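Home | Support | Tickets | Knowledge base | Log in

We use cookies to keep you signed in and to remember your ticket filters. Accept | Manage settings

Ticket 722: Label printer at the parts counter drops off the network
Opened in May. Reported by Braulio Ocampo, Lorham site. Assigned to Guilan Mao.

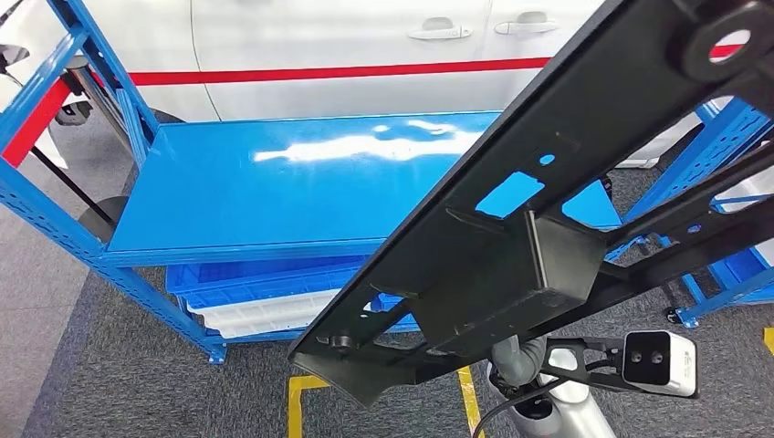
Why does the printer show as offline when it is switched on and has a green light?
The green light only means the printer has power and labels loaded. The status on the PC comes from the print queue, and the queue is looking for the printer at an address it no longer has.

Summary

The Pemico label printer at the Lorham parts counter goes offline during the morning. Jobs sent from the counter PC sit in the queue and nothing prints. Turning the printer off and on sometimes brings it back. The office printer on the same switch is not affected.

Original report (Braulio Ocampo)

Printer stopped at 9:20 again. I had bin labels waiting and none came out. Restarted it, waited, still offline. Restarted the PC and then it printed all the old jobs at once, including ones I had already sent a second time. Wasted a good part of a roll. It was fine until the router was replaced. Please don't tell me to reinstall the driver, I did that already and it made no difference.

Log

9:45, Guilan Mao
Called the counter. Asked Braulio to hold the feed button and print a configuration label. The address on the label ends in 8. The port on the counter PC is set to an address ending in 100. Those should be the same. Changed the port to match the label and sent a test page. It printed.

Left the driver alone. It is the correct one for the model.

10:10, Guilan Mao
Checked the router. The old one had a reservation for the label printer. The new one was set up from the default profile and the reservation was not copied over, so the printer takes whatever address is free when it starts up. Need the hardware address to make a new reservation. Braulio is reading it off the sticker on the back.

10:25, Braulio Ocampo
Sticker is half rubbed off. I can read the first part only. Is it on the configuration label?

10:30, Guilan Mao
Yes, fourth line down, after "MAC". Send that one. Disregard the sticker.

10:50, Guilan Mao
Reservation added. The automatic pool on the new router ran across the whole range, so I shortened it to start at 100 and stop below 200. The printer now has its own address ending in 200, outside the pool. Updated the port on the counter PC again to match. Restarted the printer and printed a second configuration label to confirm. Address is correct.

Test page OK. Three bin labels OK.

11:40, Braulio Ocampo
Offline again. Did not touch anything. The light is still green.

11:55, Guilan Mao
Remote session on the counter PC. The printer answers a ping every time, so the network side is good. Windows still shows it as offline. Opened the port settings and found SNMP status turned on. This model does not answer those requests in the way Windows expects, and after a few failed checks the queue gets marked offline even though the printer can be reached.

Turned off "SNMP Status Enabled" for this port. Cleared the queue. The printer came back without a restart.

12:05, Guilan Mao
Found a second copy of the printer in the list, named "Copy 1". It was made when the driver was reinstalled. Noder, the stock program, was still sending to the copy, which pointed to the old port. That explains why some jobs printed and others did not. Deleted the copy and selected the original printer in Noder under Settings, Output, Labels.

Note for anyone picking this up: Noder does not save the printer choice until the program is closed and opened again. If you change it and then print straight away, it uses the old one.

1:30, Braulio Ocampo
Printed the whole afternoon list in one go. No stops. The labels are a little low, the bottom line of the barcode text is right on the edge.

1:45, Guilan Mao
Offset was lost when the driver was reinstalled. Set the vertical position back to the value in the site sheet and ran the gap calibration (hold feed until the light flashes twice, then let go). Asked for one more test label.

1:50, Braulio Ocampo
Good now. Text is where it used to be.

4:15, Guilan Mao
Checked the queue remotely. Empty, status ready, no errors in the event log after 12:05. Leaving the ticket open overnight, as the fault was always in the morning.

Next morning, 9:50, Braulio Ocampo
Turned on at 7:30, printing fine so far. Can the same be done at Hou? They got the same router and they say theirs goes off too.

10:00, Guilan Mao
Opened a separate ticket for Hou and linked it to this one. Please have them print a configuration label before I call.

Cause
Missing address reservation after the router change. SNMP status check turned on for the port. Duplicate printer selected in Noder.

Status: Resolved

Get support updates by email. Subscribe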